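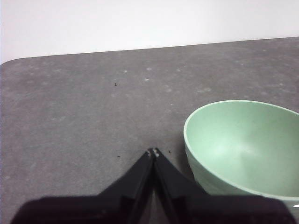
Chapter 4
Collecting Demonstrations

When I started at the Matville lab, I figured the learning part would eat up all my time. Nope! I spent most of that first November nudging bowls around a table while Hanna Antoniuk read episode numbers off a sheet, and by the end we had 312 recordings (nearly all of them usable, once I quit bumping the table).

So before we get to any training, let's talk about what goes into one episode. Ours used bowls in different colors, and the instruction always named a color, so the model had to look before it reached. Write the instruction down first, then record. I did it backwards for a week and Hanna still brings it up.

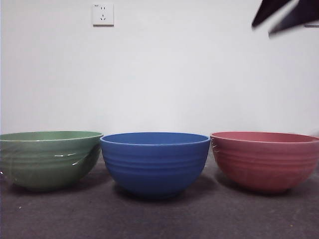
4.1 How many is enough?

Prapai Phromma, who ran the Zakaria project before me, wanted 2000 episodes per task. I got decent results with 600 - but only after I started varying the layout. Move the bowls closer together, swap the colors, leave one out.

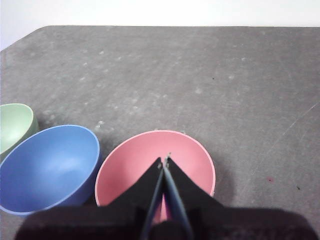
Start positions need the same treatment. I kept a list of nine and went through them in order, which made gaps in the data easy to spot later on.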